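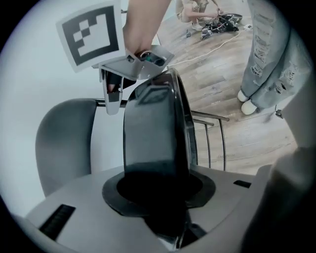
Search this blog Enter keywords Go

The dishwasher at Pondbridge started leaving a white film on the glasses in January. I checked the filter and the spray arms first, and both were clear. That left the water.

We moved from town supply to the Keogh bore when we bought the place. A test strip put total hardness at 151 mg/L as calcium carbonate. The old house read 34 on the same brand of strip. The softener in the machine was still on the factory setting, which suits water a good deal softer than ours.

The manual gives hardness in German degrees. One degree is 17.8 mg/L, so 151 works out to 8.5. I moved the dial up two notches and refilled the salt reservoir. Use coarse dishwasher salt with no additives. Table salt has anti-caking agents that can clog the resin.

I retested after a fortnight and the bore read 132. Rain probably accounts for the drop. I left the setting where it was.

Lutz Grube asked in the comments last time whether vinegar in the rinse compartment does the same job. It will dissolve scale, but it's hard on rubber seals over time and I wouldn't make a habit of it. Citric acid on an empty hot cycle, every couple of months, has kept the element clean so far.

The kettle still needs descaling. Same acid, one tablespoon to a litre, leave for 20 minutes and rinse twice.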